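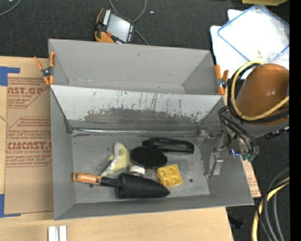

Atulberg, June

Okay, me again with the shower block ticket! Quick recap for whoever picks this up: the coin-free shower timers at our campground (Nutora units, one per cubicle) keep dropping back to the short setting, so guests get 3 minutes of hot water and then a very cold surprise. The setting is supposed to be 9.

Tried so far. I held the reset button down until the light blinked, like your last message said, and cubicles one and two came back fine. The one at the far end didn't care at all. Swapped its battery, same thing. Swapped the whole faceplate with its neighbor (fiddly, those little clips!) and the fault stayed in the far cubicle, so I'm thinking it's the wiring or the valve box and the timer itself is okay.

Error showing is 119. Your booklet stops at 26, so I have no clue what that one means.

8:40 pm update: the couple in the Żak trailer say it ran the full time for them after dinner. I went straight over and tested it and got 3 again. Typical. It might be worse when the laundry machines are running, because both times I caught it they were on, but I haven't checked that properly yet.

Next morning: laundry off, still 3, still 119. So scratch that theory. I've hung the closed sign on the far cubicle and pointed people to the Kutton block by the lake. Can you send the longer code list, and tell me if I can open the valve box without messing up the warranty?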